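Last edited 10/2/26. If your copy has a column called `energy`, it's an old one. Throw it out.

# Trokach: setlists from touring hard rock and metal bands

Trokach is a table of 1,880 concert setlists with the tour name, venue, song order and encore marks for each. It was put together from fan posts and from press material. I trust the first source a little and the second hardly at all, and most of this README is about where that matters.

## Where the rows come from

- **Jastance**, a fan forum with a setlist board. Most rows come from here. Posters typed the songs in from memory or copied a paper list off the stage.
- **Rolent**, a promoter's press archive. Tour names, lineups and album credits come from here, along with a great deal of adjectives that I did not keep.
- **Leinonen**, a summer festival that posts its own running orders after the gates close. Festival sets only.

When two sources gave different songs for the same night, the Jastance version was kept and the row was marked `disputed`. That was a choice, and I wouldn't call it a finding. Fans copy each other's mistakes, so three posts that agree may be one post and two echoes.

## Files

```
trokach/
 shows.csv
 songs.csv
 bands.csv
 notes.txt
```

`shows.csv` has one row per concert. `songs.csv` has one row per song played and joins on `show_id`. `bands.csv` is small and mostly there so band names are spelled the same way everywhere. `notes.txt` is a plain list of corrections, newest at the top. Please read it before you open an issue.

## Columns in `shows.csv`

| Column | What it holds | How far to trust it |
|---|---|---|
| `show_id` | made-up key | fully |
| `band_id` | key into `bands.csv` | fully |
| `tour` | name of the tour | as printed by the promoter |
| `venue` | name at the time of the show | good |
| `capacity` | claimed capacity | poor |
| `sold_out` | yes, no, blank | very poor |
| `festival` | yes or no | good |
| `source` | forum, press, festival | fully |
| `disputed` | yes or no | means what it says |

`sold_out` nearly got cut. Every press release I read for a club tour said the tour had sold out, including ones for tours that were still adding cheap tickets at the door. It stays because people asked for it. Don't put it in a chart without a warning next to it.

## Columns in `songs.csv`

| Column | What it holds |
|---|---|
| `show_id` | key into `shows.csv` |
| `position` | order in the set, starting at 1 |
| `title` | song title, cleaned up |
| `raw_title` | what the poster typed |
| `album` | album it first came out on |
| `encore` | yes or no |
| `cover` | yes or no |
| `tape` | yes if it was played over the speakers with no band on stage |

Intro tapes are a mess. Some posters count them as songs and others leave them out, so `position` can be off by one for the whole night. Filter on `tape` first and then renumber.

The `encore` column is also shaky. A lot of these bands walk off, stand behind an amp and walk back on, and whether that counts depends on who was typing. Blank means the poster didn't say. It doesn't mean there wasn't one.

## What was checked by hand

A sample of 300 shows was compared against a second source, usually a fan video of the full set. Song titles held up well. Song order did not hold up as well, mostly in the middle of long sets, where people seem to lose track during the ballads. Festival rows came out cleanest, and I suspect that's only because festival sets are short.

The sample was picked from shows that had a full video. Shows with a full video tend to be big shows with careful fans. So the result says something about those shows and very little about a Tuesday support slot in a bar. I would not quote an accuracy figure from it, which is why there isn't one on this page.

## Things people have tried to do with this

**Measure how a band's sound changes.** You can't. There's no audio here. An album with more songs in the set may be the new album, or the popular one, or the one the drummer knows.

**Rank albums by "fan love."** Bands choose setlists. Fans mostly put up with them. If an album is missing it could be a rights fight or a singer who can't hit the notes anymore.

**Predict the next night's set.** This sort of works, and it's less impressive than it sounds. Guessing last night's set again will beat most models. Please report that baseline before you report anything else.

**Sort bands into subgenres.** `bands.csv` once had a genre column taken from Rolent press kits. I removed it after finding that a single band had been given 4 genres in one paragraph, 2 of which rule each other out. If you need genres, bring your own and be ready to argue.

## Known gaps

- Opening acts are badly covered. Posters tend to arrive late or not bother.
- Acoustic sessions, radio sets and in-store shows were left out on purpose.
- Canceled shows are not marked. Some may still have a row if a poster put up an expected set and never came back to fix it.
- Medleys are split into separate songs when the poster split them, and left as one title when they didn't.
- Masked and costumed bands change members quietly. `bands.csv` lists only the band, with no lineup.
- Jastance lost part of its April archive in a server move. The gap shows up as a dip in touring. There was no dip in touring.

## Loading it

```python
import pandas as pd

shows = pd.read_csv("trokach/shows.csv")
songs = pd.read_csv("trokach/songs.csv")

live = songs[songs["tape"] != "yes"]
full = live.merge(shows, on="show_id", how="left")
clean = full[full["disputed"] != "yes"]
```

Dropping disputed rows makes the table look tidier. It also drops the shows people cared enough to argue over, so try your work both ways and say which one you used.

## Sending in a fix

Open an issue with the `show_id`, the wrong value, the right value and a link. "I was there" is not a link. A photo of the paper setlist is better, though bands do skip songs that are printed on it. Fixes go into `notes.txt` first and into the tables at the next release.
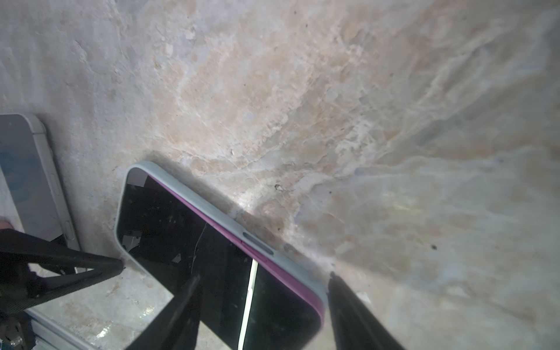 ## License

The tables are free to use with credit to Trokach. Forum posts belong to the people who wrote them, and no post text is included. Lyrics are not included either, and requests for them will be closed.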